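Teleop vs hand guiding for two arm food tasks?

brokenelbow
Sat 24 May
Trying to settle this before we burn another week. Task is a sandwich: toast out of the toaster, onto the plate, lettuce, sauce, second slice on top. We've got 41 demos done by teleop and the bread is the worst part. Operator can't feel how hard the fingers are squeezing so half the slices get dented. 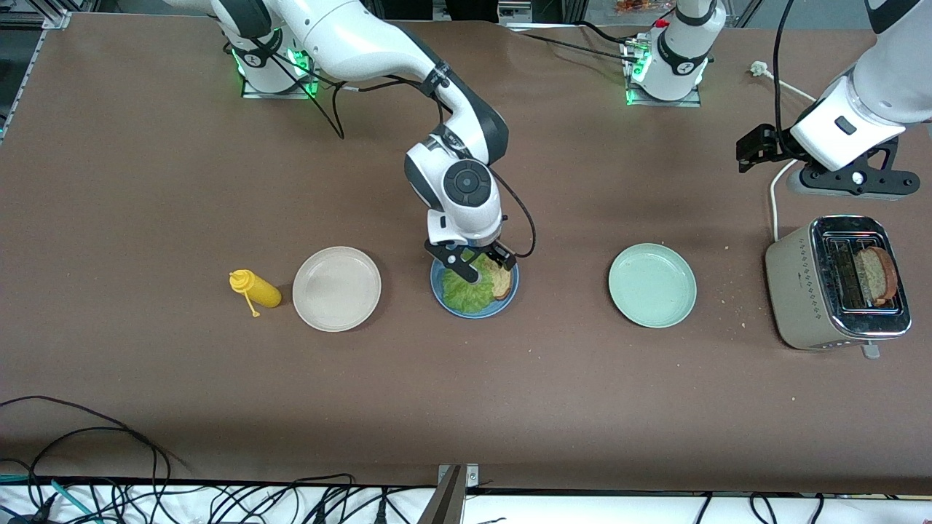

Toaster slot is the other headache. Come in a bit crooked and you drag the whole toaster with you. Anyone tried grabbing the arms and just moving them thru it by hand?

dervishi_lab
Hand guiding, every time. You feel the contact. We did our tray loading that way and the demos were way cleaner.

nullspace
Disagree — with two arms you need two people, and then there's hands and sleeves in every camera view. Policy learns the sleeve. Been there.

dervishi_lab
So replay the trajectory after and record that. No hands in it.

nullspace
Replay bread? It's already squashed from the first pass lol. Fine for trays.

zeveo_user
How many demos are you planning on? We needed 1000 before lettuce stopped being a coin flip. Went to 3000 and the gain was small.

brokenelbow
1000 is doable by July if the Dakport folks give us a second operator. 3000 no way.

zeveo_user
Then stay on teleop and vary the plates. Move the toaster too, ours memorized where it was.

brokenelbow
ok good point, toaster hasnt moved once. Will try softer finger pads first and post numbers.

dervishi_lab
Still say hand guiding for the slot part.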